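# Session 2 — Bolting Two Arms to One Table

Tandport shared workshop, evening build course
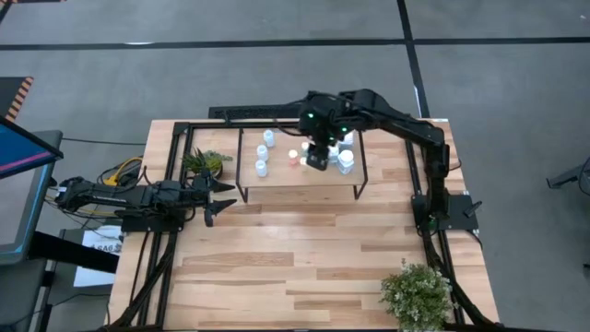 Okay, so last time we got as far as squaring up the frame, and a few of you stayed late to argue about where the arms should go. I promised I'd write down why I ended up putting one on each side rail, so let's start there.

My first try, back in January, had both arms side by side on the back rail. It looked great and it was a pain to use. Both shoulders wanted the same bit of air, and anything near the front edge was a long, wobbly reach. With the arms on opposite rails, each one gets its own half and they only have to be polite to each other in the middle. You do pay for it in cable length, but cable is cheap!

## Mounting

Black aluminum extrusion is forgiving stuff. If your bracket is in the wrong place, loosen it, slide it, tighten it again. Things I'd like you to do in this order:

1. Slide the T-nuts into the rail before the corner pieces go on (yes, I forgot this, yes, I took the whole corner apart).
2. Hang the bracket loosely and check it against the tabletop with a square.
3. Snug all the bolts, then go around a second time and tighten them for real.
4. Grab the bracket and try to rock it. If the rail moves with it, the rail is your problem. If only the bracket moves, go back to step 3.

The arm itself goes on last, with two people. One holds, one bolts. Please don't try it alone, those things tip toward the elbow the second you let go.

## Cables

Run the cables down the posts and leave a loop at the shoulder. I mean a real loop, big enough that the arm can swing all the way out and back without pulling. I set mine by moving the arm by hand, power off, to the worst pose I can think of, and adding 8 inches to whatever that took. Use hook-and-loop ties for now — you will redo this at least once, and cutting zip ties near a cable is how I lost an encoder line.

## First moves

We're going to run at 15 percent speed for the whole session. I know it's boring. The Viltano controller lets you set the cap in the startup file, so set it there and you can't bump it up by accident:

 speed_cap: 15
 arm_gap_mm: 20
 home_on_start: false

The `arm_gap_mm` line is the smallest distance the software will allow between the two arms. It only knows about the arms. It does not know about your bottles, your plant, your coffee or your hand, so somebody keeps a finger near the stop button any time the motors are live.

I leave `home_on_start` off. With it on, both arms head for their rest pose the moment you power up, and if one is parked in an arch over the tray, it'll take the short way home, right through whatever is standing there.

For the first pick, go for something light with straight sides. Come in from above, open wide, stop, look, then lower. If the gripper brushes a neighbor on the way down, space things out more and try again. Tuning the approach angle can wait until session 3.

## Before next time

- Read the Temov gripper notes, just the part on finger force.
- Write down your own shoulder loop length and bring it.
- Check your bolts again. They settle overnight, especially on the side the arm leans toward.
- If you're borrowing the hex key set, it goes back in the blue drawer.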